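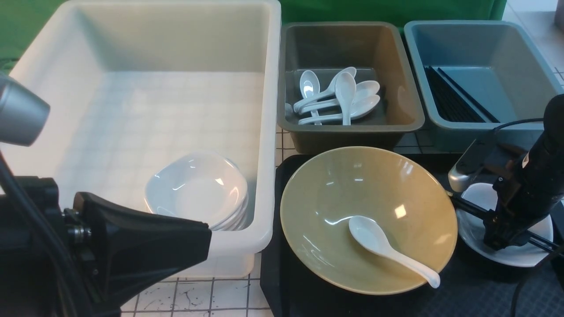

Why does the planner reject a spoon pose that the head camera reported with high confidence?
The pose is older than the arm state it gets checked against, so the consistency test in the scene server throws it out.

Darlene Li wrote:
> After the update to Silto 14 the table-setting task stalls on the
> spoon bin. The detector publishes, the overlay looks right, and then
> the planner logs "object stale" and asks for a new look. It does this
> until the retry limit is hit. The chopsticks are fine. I have not
> touched the detector config. Is this the Bemberg bridge again, or
> did the default for max_age change?

Darlene,

It is max_age, but the bridge makes it worse. Up to version 13 the scene server stamped objects on arrival. It now uses the exposure time from the driver, and the head stream goes through the bridge with a queue depth of 10. With both arms moving, the queue fills and everything downstream is judged against an old frame.

The chopsticks get through because their grasp is refined from the wrist stream, which never enters the bridge. Laurier Landry wired it that way in July to get the thin-object fit working. Spoons still use the head pose end to end.
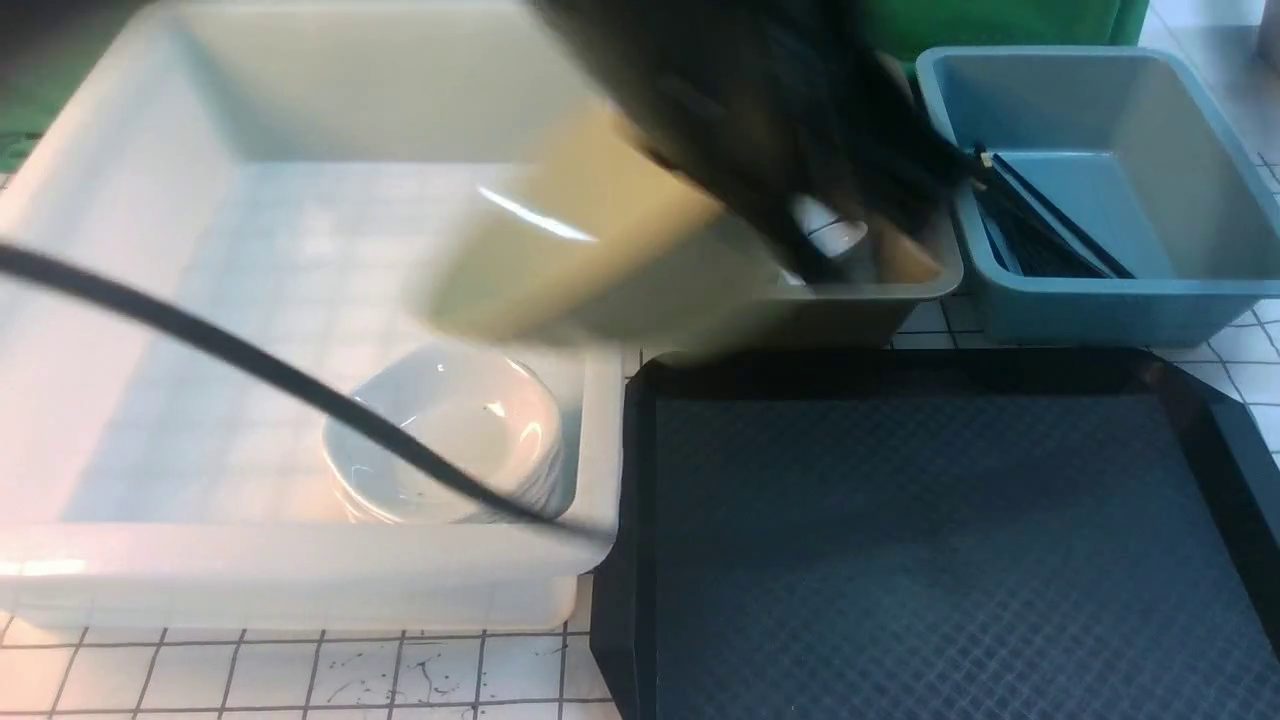
Raising max_age would hide the stall, but I'd advise against it. During a transfer the detector also runs on blurred frames, and a stale pose from one of those will pass any age check you loosen far enough. We had exactly that on the Ganalley bench: the planner accepted a bowl pose taken mid-swing and the approach came in off center.

There is a blur gate in the Fortin branch. It compares joint velocity at exposure time with a threshold and drops the frame before detection – cheap, and it needs no image processing. Ghislain Wong has it enabled on four stations.

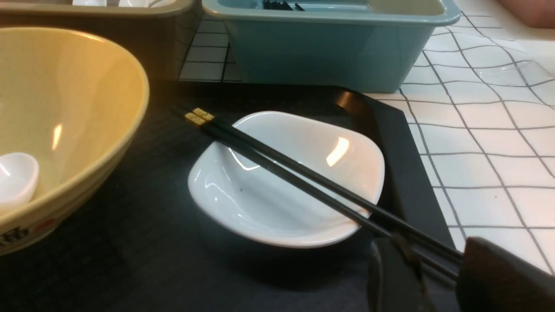
The other half of the fix is to let the spoon class use wrist refinement too. The fitter doesn't care which class it gets as long as there is a mesh and a symmetry entry. Porcelain gives it some trouble near highlights, so keep the depth weight low and let the contour term do the work.

In order, I would do this:

1. Set bridge.queue_depth to 1 on the head stream and leave max_age alone. Restart the scene server; a reload does not pick it up. 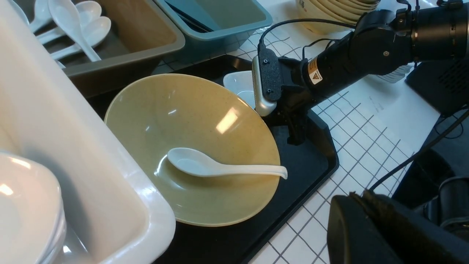
2. Merge the blur gate and start with the default velocity threshold. If the log shows long gaps with no accepted frame, add a short dwell before the look action.

3. Add the spoon class to refine.classes. Overlapping spoons in the bin will merge into one segment now and then, so set refine.max_instances to 20 and let the fitter discard the poor ones.

If it still stalls after step 1, send me the scene server log with timestamps in both clocks. Trevor Lachance saw a clock offset between the arm controllers and the camera host that produced the same message, and the queue had nothing to do with it.

Josée Arsenault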